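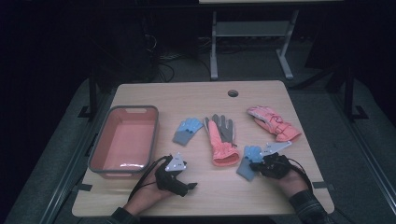 Household chore automation

Household chore automation is the name I use on this wiki for everything from robot vacuums to two-armed machines that put your washing away. I've kept this page going since March, mostly in the evenings, so please forgive the patchy bits. Shop-floor work gets a look-in too, as a lot of the same kit turns up in both.

What machines can do already

Floors, mainly. A robot vacuum will do a flat carpet well enough, and dishwashers and washing machines have been with us so long that we forget to call them automation at all. On the shop floor it's a much longer list – moving boxes, stacking trays, screwing the same screw in the same hole all night. The parts are stiff and they arrive facing the right way, and I think that explains most of it.

Soft things

Cloth is where it gets hard (and, to me, really interesting!). A glove is a good test. It has five fingers that flop about, a cuff that may or may not be thick and puffy, and it needs its partner. A thin knitted glove lies nearly flat on the table, so the jaws have to come in low and pinch very little. A padded ski glove is the opposite, with plenty to grab but slippery and wide. Then there's pairing. Two small blue gloves go together, a pink one doesn't join them, and if all four are off to the same basket the machine still has to decide which to pick up first and with which hand. My niece could do it at three, though she'd want to wear them.

How the machines learn it

The usual way now is for a person to do the chore over and over while holding a pair of grippers like the ones the robot will use. Marker plates on top help a camera follow where each hand goes. Grenda, a small outfit that tidies up recordings of this sort, put out a set of 2000 short glove and sock tasks, and Worno trained a two-armed machine on 300 of them as a trial. It got 88 per cent of the knitted gloves into the basket but only 70 per cent of the padded ones. I'd have guessed the other way round!

Matching pairs wasn't scored, which annoys me a bit. Amoah has a sorting bench that does pairs by colour, for shops that handle returns, but left and right still get muddled and someone has to check the bin.

So, can I buy one?

For gloves, no. Wellano has talked about a home laundry arm for ages and I would have one tomorrow, but all I've found is a waiting list and a short film of it folding a towel – a square one, on a clear table, which is about as kind as cloth gets.

See also: Sock pairing; Towel folding; Two-handed grasping; Robot vacuums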